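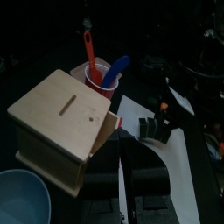

October 14, 2023

We finished the dim-light runs on Drustholm yesterday. The question was whether a policy trained only on brightly lit demonstrations would cope once most of the lamps were off, using just the wrist camera.

Mirko Tedesco collected 420 demonstrations in June, all under full light. With the lamps on, the policy managed 91 per cent of its trials. In the dark it did much worse, mostly on depth. Natalina Morelli then darkened the training pictures at random and retrained, and that won back all but nine points. I'll put the plots up when I've fixed the labels.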